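Home Shop Saddle Pads Number Cloths Girths Size Help Contact

Mosari Race Day Number Cloth and Pad Set

Share 5 Comments 2

Updated 7/17/21. Sizes back in, see below. Navy still short.

Number cloth and underpad for flat racing, trackwork and barrier trials. Sold as a set or seperately. Made for us by Flalletti to our own pattern, third version now. The first one slipped. Second one didn't slip but the numbers cracked after a season. This one has been on horses since last October and we're happy enough with it to put it in the main catalog.

What you get

One number cloth, digits both sides. One underpad. One mesh wash bag. Spare girth loops, two of them, in a little packet inside the wash bag (people throw these out, check first).

Cloth on its own weighs 100 grams. Set with the pad, 248 grams dry. Weigh it yourself on your own scale before you work out a light ride, scales differ and the clerk's is the one that matters. We had a rider come in over by the weight of a wet pad once and guess who got the phone call.

The cloth

Tight polyester weave, matte finish. Digits are heat bonded then stitched round the outside edge. Numbers 1 to 24 in stock. Higher than that by order, allow extra time. Black on white is standard. Also white on navy, black on yellow, white on red. Clubs that use their own colors by saddlecloth number, send us your chart and we'll match as close as the fabric range lets us. Not an exact dye match, don't ask for one, we can't do it.

Front edge is cut back at the wither so it doesn't pull down when the girth goes tight. Older Mosari cloths had a straight front. If you have a rack of those and want everything looking the same on the day, tell us, there's still a small run of straight fronts in the warehouse in black on white only.

Sponsor panel on the rear corner, both sides. Leave it blank or have it printed. Artwork as a vector file please. Not a phone photo of a business card.

The pad

Open cell foam in a wicking cover. Foam is 5 mm. Some trainers want thicker, and for trackwork fair enough, but on race day under a light saddle the thicker ones roll. We tried. Bozkurt pads are thicker and we stock those too if that's what your used to, go to Saddle Pads in the menu.

The underside has a grip print, small silicone dots. Goes against the horse. Put it on dot side up and the saddle sits fine but the pad walks back, seen it plenty. There's a label on the left side that says THIS SIDE UP in English, that's the top.

Doesn't shed much hair into the cover. Greys, bit more obvious, nothing we can do.
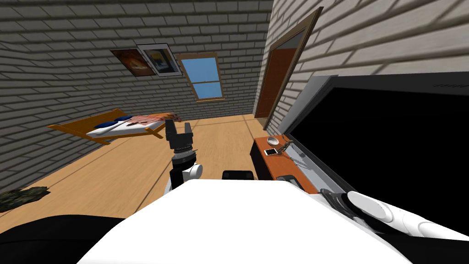
Can I use the number cloth without the pad?

Use it over any thin pad you already have, as long as the pad is shorter than the cloth at the back. The girth loops still need to be threaded on both sides.

Fitting

Pad first, a little forward of where you want it, then slide back with the hair. Cloth next. Lift both up into the gullet once the saddle's on so there's air over the wither. Thread the girth through the loops before you take it up, left then right. Surcingle over everything. Check the number is fully clear of the rider's boot. With very short irons it usually is. With longer ones at a picnic meeting it may not be, drop the cloth one loop position.

Three loop positions. Middle one suits most.

Sizes

Standard. Fits normal race saddles up to a 17 inch tree.
Exercise. Longer in the flap, for work saddles.
Pony. Cut down for pony racing and small two-year-olds. Only black on white.

If you're between Standard and Exercise get Standard. The Exercise size flaps about at a gallop if the saddle doesn't fill it.

Washing

Cold wash in the mesh bag. No softener, it kills the wicking. Hang up by the rear edge. No dryer for the pad. The cloth will survive a low dryer but the edges curl a bit and then you're ironing, and please don't iron over the digits.

Mud: let it dry, brush it off, then wash. Sweat salt: soak overnight in plain water. Liniment stains don't come out of the white ones. Buy the navy if you're heavy on liniment.

If the stitching on a digit lifts, stop using it for races and send a photo. Inside the first year we swap it. After that we restitch for the cost of postage.

Prices and packs

Single set, cloth and pad ... $62
Cloth only ... $29
Pad only ... $38
Club pack, numbers 1 to 12, cloths only ... $332
Club pack, numbers 1 to 24, cloths only ... call us, depends on color

Club packs come in number order in a roll bag with clear pockets. Roll bag not sold alone at the moment, the supplier let us down. The pockets are loose enough to get a damp cloth in, though obviously dry them when you get home.

Printing on the sponsor panel is extra, per cloth, one color or full color. One color lasts longer. Minimum run for printing is 12.

Stock right now

Standard black on white, plenty. White on red, plenty. Black on yellow, some gaps, no 7 and no 11 until the next delivery. Navy, low in everything. Pony size came in this week. Pads all fine.

If you've got a carnival or a country cup coming up get the order in early. Everybody rings the same week and then wants it by courier. Courier is at your cost, and we can't promise it past the coast.

Who to talk to

Orders and club packs, Müzeyyen Dönmez. Printing and artwork, Tarık Akyol. Returns and repairs also Tarık, mornings are better. Trade accounts go through Erhan Işık and he'll want your business details up front, have them handy.

Rules stuff

Check with your own racing body before you buy a club pack. Digit height and position vary by place. Ours are set for the common layout and we can move the number forward or back on a club order if you say so before we cut. After we cut, no. Lead pockets are NOT part of this cloth. If you carry dead weight you need the Patach weight cloth, goes under this one, same loops. The two are made to line up. Other brands of weight cloth work but you might have to skip a loop.

Hurdle and chase riders, the set works but the pad is thin for it. Most of them double the pad.

Customer comments (2)

Ozan Uysal
Ordered the 1 to 12 for our trials. Numbers readable from the far side of the track which the old ones weren't. Took one point off for the bag, zip is stiff. Number 4 came with only one girth loop packet missing the second loop, rang up and they posted it same day.

Khang Dương
Riding trackwork in the Exercise size, six mornings a week. Pad hasn't gone flat. Dots wearing off a bit at the front where my girth buckle sits. Would like it in green please. Also does the pony one fit under a 16 inch tree or is it too short

Reply from Mosari: Zip noted, we've told the bag people. Khang, no green this year. Pony is too short for a 16, go Standard.

Related: Weight Cloths Surcingles Elastic Girths Roll Bags (out of stock)

Back to Shop Shipping Returns Trade Login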